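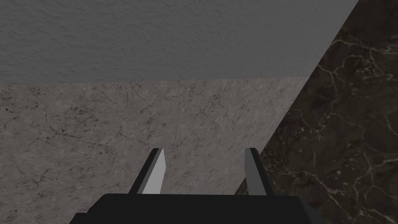 住在一个地方的人,知道这个地方的名字原来是什么意思吗?

多半说不准,可是几乎每个人都能给你讲出一个故事来,而且讲得比词源词典生动多了。

4.2 名字的意思和名字的故事

这一节我想聊聊我自己最喜欢的那部分材料。前一节里讲的是怎么把名字收齐:翻旧地图、对教区册、在邮局门口拦人(对,真的拦过人),最后得到623个地名,大的有Dralberg这样的镇子,小的只是一片坡地、一个水塘,地图上连个点都没有。收齐之后我才发觉麻烦刚开始。名字有了,意思呢?

照老规矩,我应该去查最早的书面形式,把后来抄写员添上的字母一层层剥掉,再去比对邻近语言里的词根。这些我都做了,结果在附表里,谁有耐心谁去看。可我在Dralberg住的那段日子里,早上买面包也好,傍晚等车也好,人家一听说我研究地名,立刻就要告诉我“Dralberg”是什么意思。没有一个人讲的和我查到的一样,他们彼此之间也不一样!有人说那是一个姓Dral的磨坊主的山,有人说和打雷有关,还有一位老太太坚持认为是古时候三个兄弟分家,抽签抽到了最差的那块地,气得骂了一句,骂人的话就成了地名。我把她这句骂人话记下来了,这里就不登了。

所以我改了问卷。原来只有一道题,问“您知道这个名字的来历吗”,答案除了“知道”就是“不知道”,干巴巴的,什么也看不出来。新问卷请人把来历写下来,随便写多长,写在背面也行。收回来721份,其中300份写了完整的故事,剩下的有的只写了半句,有的画了一张小地图,有的干脆写“问我舅舅”。画地图的那些我本来想当废卷处理,后来越看越舍不得,因为画的人往往会在地图上顺手标出一个我从来没听说过的小地名。附表里标了星号的那几条都是这么来的。

我把300个故事按讲法分成了几类。占得最多的是“人物型”:某某人来过、住过、死在这里、在这里摔了一跤。其次是“地貌型”,说名字来自一条河、一块石头、一片湿地。再往后是“误会型”,外来的官员问路,当地人答了一句“我听不懂”,官员就把这句话写到了地图上。误会型我原来以为只是笑话,全世界到处都有人这么讲,没想到在我的材料里,它出现得最密的地方恰恰是过去行政边界改动最频繁的地方。我不敢说这里面有因果关系,样本就这么大,不过这个重合我觉得值得后来的人再去看看。

分类的时候有个老问题绕不过去:一个故事可以同时属于两类。比方说,某位伯爵骑马掉进了一片沼泽,沼泽因此得名。这算人物还是地貌?我的办法很土,看故事里的名字落在谁身上。名字像伯爵,就归人物;名字像沼泽,就归地貌;两头都不像的,我就放进“其他”,晚上再为它烦恼一会儿。

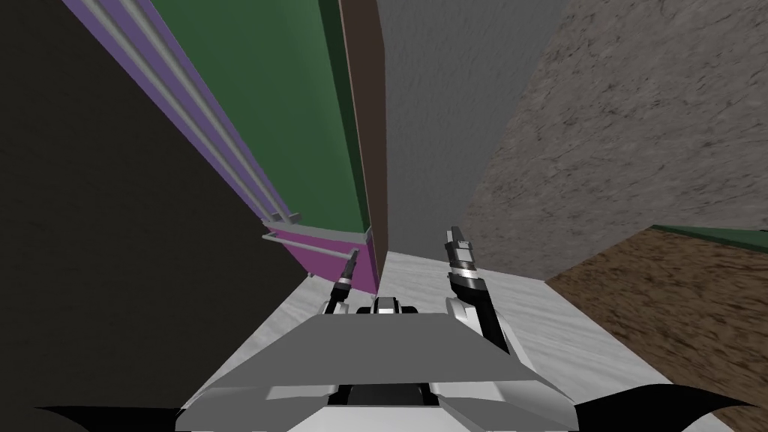 Rosemarie Görtz读完初稿以后回信说,她觉得我对故事太宽容了,对词根又太客气了:如果一个镇上的人世世代代都把名字解释成“伯爵的沼泽”,那么他们给新修的街道、新开的学校起名时用的也会是这个解释,词根早就退休了,应该专门去查一查那些晚起的名字。

她说得对,我回去查了。Primomska就是个很好的例子。从书面形式看,这个名字的前半截最可能是一个旧的水名,后半截是常见的形容词词尾,合起来无非是“水边的(地方)”。但当地人把前半截听成了“第一”,于是有了“第一个村子”的说法:大水退了以后最先露出来的地、最先有人住的地。讲得多了,后来的名字就跟着这个意思走。村子西头有一条小路叫“头一条路”,它明明是修得很晚的一条;还有一口井叫“老大井”,井口很新,名字倒是摆足了长辈的架子。照词根去理解,这两个名字完全没有道理,照故事去理解,一切都顺了。

Kanaan的情况又不一样。这个村名谁一看都会想到圣经,我一开始也这么想,还在笔记本上很得意地写了“移民命名,宗教来源”,画了两道线。等我翻到更早的册子,拼法变来变去,六种写法里有两种根本不像圣经里的那个词,倒像是一个指芦苇的方言词。现在我的看法是,芦苇在前,圣经在后,后来的抄写员碰见一个眼熟的形状,就顺手把它改成了自己认识的样子。这种改法在别处也常见,研究地名的人管它叫俗词源。只是一般讲俗词源,总说是老百姓听错了,在Kanaan这里,听错的(看错的?)更像是识字的人。我很喜欢这一点,村里人也很喜欢,我讲给他们听的时候,有人立刻说他祖父从来不信圣经那一套,祖父一直说是芦苇。可惜祖父没有填过问卷。

在这里得插一句方法上的话。我讲给他们听,这件事本身就会改变材料。七月以后收的问卷里,Kanaan的“芦苇”解释明显多起来了,我有充分理由怀疑是我自己带进去的。所以凡是我在村里做过讲座之后收到的答卷,凡涉及Kanaan的,我都单独放了一栏,没有和先前的合在一起比较。这一栏留着也有用处,谁要是想研究一种新解释能传得多快,可以从我闯的这个祸开始。

图3 渲染画面:夹爪的两根灰色手指略向内倾,指间是空的。
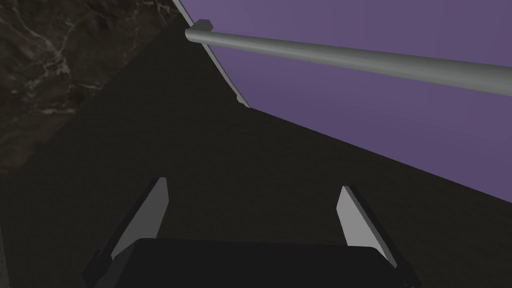 说到传得多快,Renasell是我手上最年轻的一个名字,也是唯一一个我能找到命名记录的。它原来是两个小聚落,合并的时候谁也不肯用对方的名字,吵了很久,最后各取一截拼在一起。记录写得清清楚楚,谁提议的、谁反对的,都在。按理说,这样的名字没有什么可猜的,可问卷上照样有人写故事!有一份说Renasell是一位姑娘的名字,她每天傍晚在渡口等人;另一份也说是姑娘,不过她在磨坊,等的是一头走丢的牛。两份答卷的字迹不同,交卷的地方也不同,我问过,两家人没什么来往。

我以前以为,故事是用来填空的,词源不明的地方才会长出故事来。Renasell让我不得不把这个想法收回去一半。明明有一份谁都可以去看的记录,姑娘还是来了。我目前能给出的解释是,“两截拼起来”这种来历讲起来太短,孩子问一句,大人答一句,就没有了,而一个等在渡口的人可以从吃完饭一直讲到睡觉。这当然只是推测,要检验它,得去找别的合并地名,看看是不是也有类似的情形。我的623个名字里,合并而来的实在太少,撑不起统计。

还有一点要交代。问卷里的“不知道”我没有当成缺失值扔掉。一个人写“不知道”,旁边常常还会跟一句,比如“不知道,但肯定不是他们说的那样”。这个“他们”通常是隔壁村。隔壁村讲的故事里,我们村的名字总是来自某种丢脸的事:怕狗、偷鹅、把月亮当奶酪捞。这类由邻居代讲的来历,我收在4.3节里单独处理,编码的时候要同时记下讲的人住在哪里、被讲的是哪里,两边对调以后再比一次。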